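Speaker notes -- "Who Loaded This?"
Ajith Palaniappan
Estwood Housing Evening, July 20, 2022
25 minutes, plus questions if anyone is still awake

1. Opening (slow down, you always rush this)

Good evening. I have shared a kitchen with other adults for seven years, and I have come to talk about plates. Pause for laugh. If no laugh, carry on as if none was expected.

Tell the Shetty House story: 200 messages in one group chat, all of them over a single saucepan. Don't name the saucepan's owner. She may be in the room.

2. The drying rack

Every shared kitchen has a drying rack, and every drying rack becomes a cupboard. Things go in clean and stay until somebody moves out. Ask for hands: who has a mug in theirs from last September? Wait. They will lie. 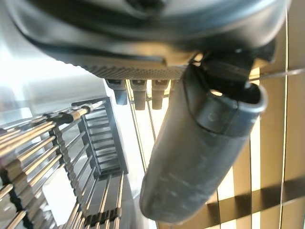 The metal drying rack, left.

My rule is that the rack gets emptied before bed. Mention that I break it. They'll find out anyway, my roommate is in row two.

3. The sink

The sink is where a plate goes when its owner believes in other people. One plate is all it takes. By morning it has company, and then you get the note on the fridge, and then the reply to the note. 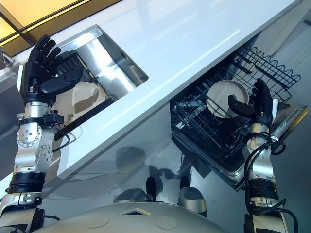

Plate in the sink, dishwasher open.

Point at the distance between the two. Say nothing for a bit. Then: "My lease at Brernidora was shorter than that trip, apparently."

4. The dishwasher

Keep this short, people get heated. Plates stand up between the tines, with a gap so the water can get in. Scrape first. Rinsing is between you and your conscience -- I don't rinse, and I've had a long letter about it.

Hold plates by the rim when loading. It sounds fussy until you've had your thumb in somebody else's gravy.
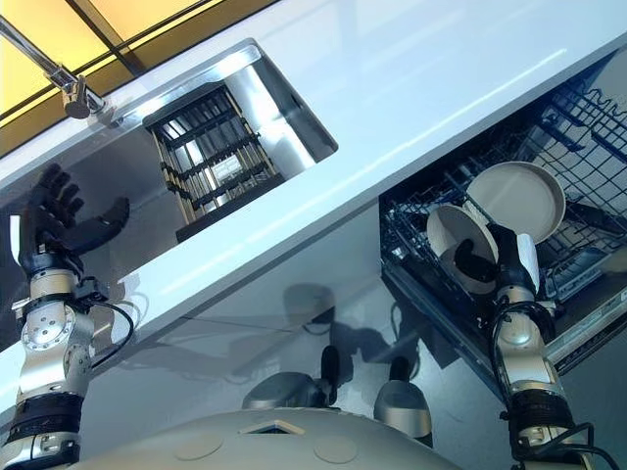
5. Who unloads

The real fight. Whoever finds it clean empties it, so naturally everyone learns to not find it. At Mosus Street we tried a chart. The chart got wet.

What we do now: first one up unloads, last one to bed starts it. Take questions from here. If the man with the cast iron pan comes back, give him two minutes and then point at the clock.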